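Can a robot tidy your room?

Robots in factories can lift heavy things all day. But your bedroom is harder! Every day the mess is different, and a sock never has the same shape two times.

To pick up a shoe, a robot needs to find it, hold it and choose where to put it. For you this is easy - you learned it when you were small. Robots are still learning.
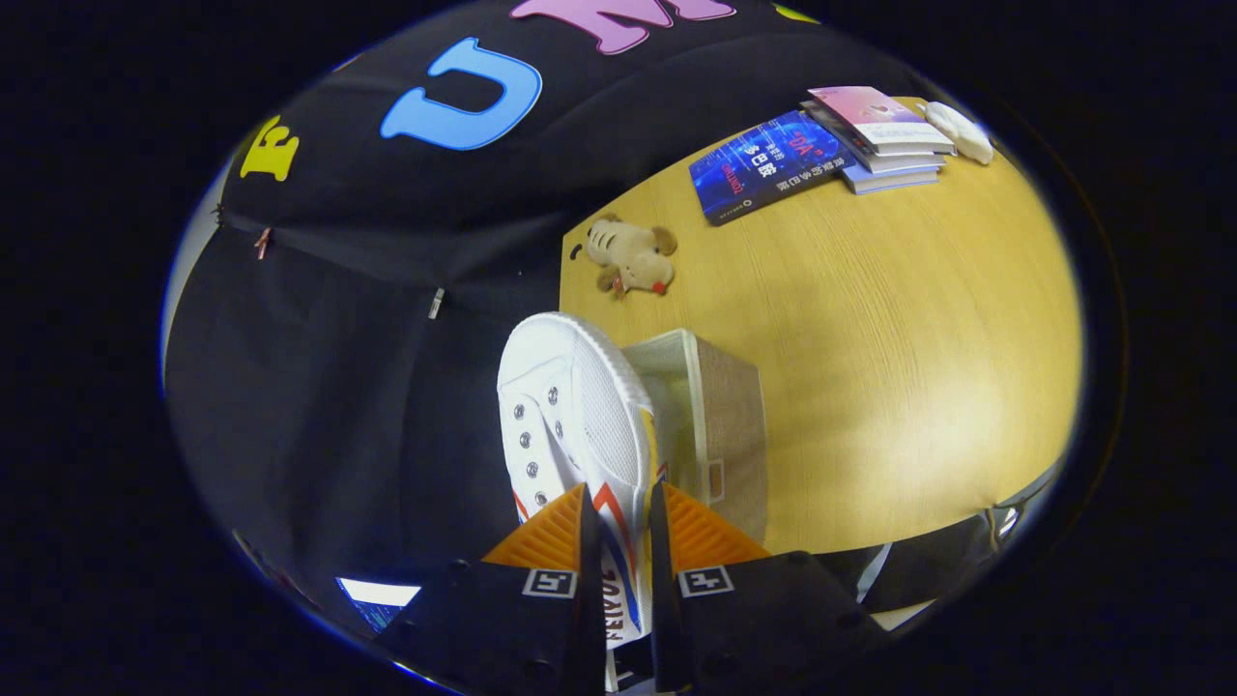
Two black fingers with orange pads hold a white sneaker near a basket.

So for now, please pick up your own shoes!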